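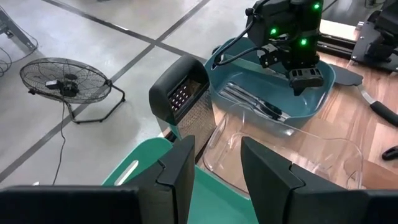

Do you store the long stuff and the silverware together or separately? I ask because people here will give you totally different advice depending on that.

Separately, or that's the plan anyway! I'm the one who posted, so let me lay the question out properly. We moved in April and the new kitchen has 2 drawers, both shallow. Forks and spoons are fine lying down in a plastic bin, but the spatulas, the ladle and the wooden spoons end up all over the counter, and the box grater just wanders. I had a Flavoditz crock and it tipped over every time I pulled something out. What do you all use for the tall things, and does wood need its own spot?

Answer 1 (10 votes)

Get a heavier crock. Mine is from Zelenák, I've had it forever and it doesn't budge. Also get rid of half your spatulas lol.

Answer 2 (marked helpful)

I cook a lot and I have way too many turners, so I've been through this. Get a tall straight-sided container for the spatulas and a wide low bin for the silverware, and park the grater between them so it quits wandering. I bought Dostolex bins (over 200 people had reviewed them, I read far too many) and they wipe clean in a second.

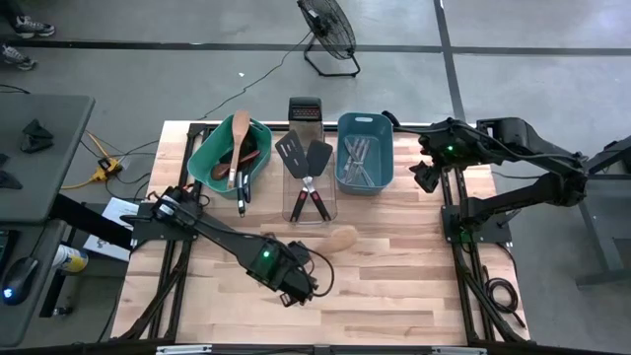 Wouldn't the clear kind tip just like the crock did, asks a reader underneath, if all the heads are up top?

It can, yes! I put the heaviest handle in first and never more than a few at a time. If it still wobbles, stick a bit of drawer liner under it.

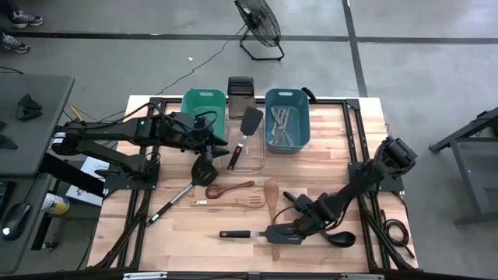

Wood is the part I'm fussy about. I dry mine flat overnight before anything goes back in a bin, and I sort by what I grab most. Take a dark spoon, a light one and a slotted wooden spatula, like the three on the tabletop: I'd give those the green bin and leave the black spatulas to the clear container. The ladle goes on a hook if you've got one (Matulance sells a stick-on strip, item 556 in their catalog, mine has held up okay).

Answer 3

just use a drawer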